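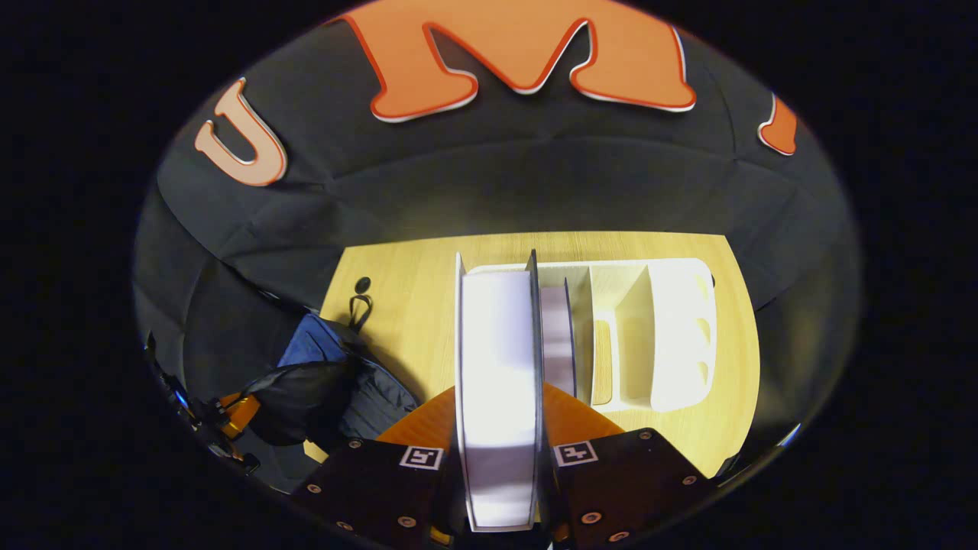
Temps de lecture : 2 min

J'ai mis une éternité à comprendre pourquoi mon bureau redevenait un dépotoir tous les trois jours. Je rangeais tout à plat, en piles, et bien sûr ce qu'il me fallait était toujours en dessous ! Depuis que je range debout, ça va beaucoup mieux. Un organiseur blanc à compartiments comme celui-ci, avec ses séparations hautes et ses fentes étroites, c'est parfait pour ça : les enveloppes dans une fente, les carnets dans une autre, les factures à payer dans celle qu'on voit le mieux (sinon je les oublie, je me connais).

Avant d'acheter, mesurez. J'ai craqué en février pour un modèle superbe, et mes cahiers dépassaient de partout... Je l'ai refilé à mon amie Orysia, qui y met ses partitions. Prenez votre plus grand carnet, posez-le debout, notez la hauteur et la largeur, et partez faire vos courses avec ce papier dans la poche.

Ensuite, ne remplissez pas tout le premier jour ! Je laisse toujours une fente libre pour le courrier qui arrive, et je la vide le vendredi soir, en 20 minutes, avec un thé.

Pour les câbles, si votre plateau a un petit trou passe-câble, servez-vous-en, et retenez le bout qui pend avec une bande de feutrine ou un scratch. Chez moi le chargeur finissait par terre dix fois par jour.

Et pour la poussière au fond des compartiments étroits, un vieux pinceau plat, bien sec, passe partout.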